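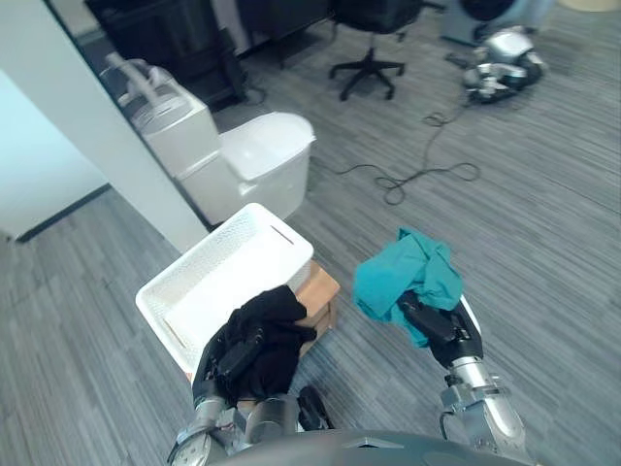 Washing Clothes in a Vacation Rental

Notes for stays of one to three weeks in a furnished apartment. Last revised in April by Rizal Menon for the Limitcombe apartment listings.

Before you leave home

Ask the host for the model number of the washer and look up the manual. Compact machines in older city apartments often take half the load of a full-size American washer, and many dry by condensation with no vent to the outside. A combined washer-dryer will wash a full drum but dry only part of it. The manual lists both capacities.

Pack powder detergent in a rigid container with a screw lid. Count on 50 grams per compact load in medium-hard water. For a two-week stay with one load every other day, 400 grams is enough for one person. Liquid detergent counts toward the carry-on liquids limit.

Sorting

Sort by drying time first and by color second. Synthetics spun at high speed are usually ready overnight; denim and heavy cotton can take two days in a humid coastal city. Turn dark items inside out. Empty the pockets of transit cards, keys and hotel key sleeves.

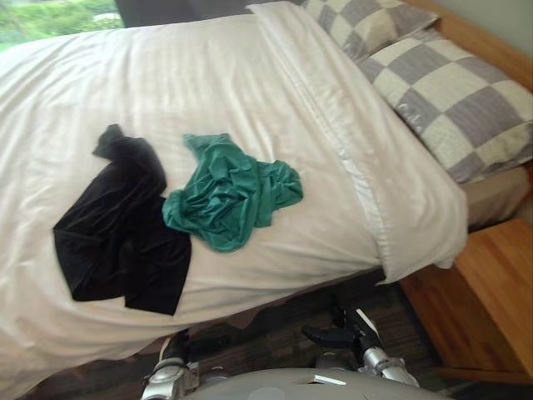 Clothing on a white duvet.

Drying without a dryer

Run a second spin with no water. Hang shirts on hangers and leave 2 inches between them. A fan aimed across the row works better than one aimed straight at it. Do not cover the radiator or the wall unit.

If the apartment has a balcony, check the building rules. Several historic districts prohibit laundry on street-facing railings.

Sink washing

1. Close the drain and fill the sink halfway with lukewarm water.
2. Dissolve one teaspoon of powder before adding the garment.
3. Soak for ten minutes, then press. Do not wring wool or knits.
4. Rinse twice.
5. Lay the garment flat on a dry towel, roll the towel up and kneel on it.
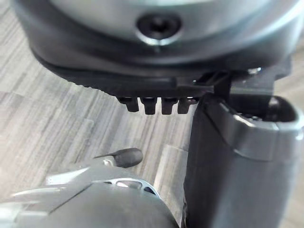 Stains picked up on the road

Sunscreen: dish soap, left on for fifteen minutes, then a warm wash. No chlorine bleach, which can turn the residue orange.

Red wine: blot, then cold water.

Bicycle chain grease: dish soap worked in dry, before any water touches the fabric.

Salt water: plain rinse the same evening. 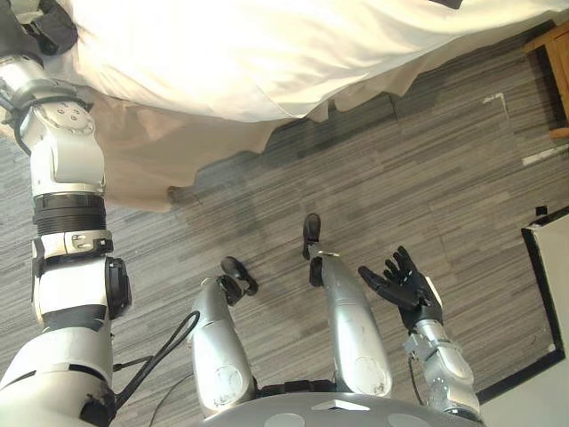 Laundromats

Carry coins even where the machines take cards. Check the closing time on the door, and note whether it refers to the last wash or to locking up. Ridwan Sitompul writes that the one on Gunawan Street in Limitcombe starts no washes after 8 p.m.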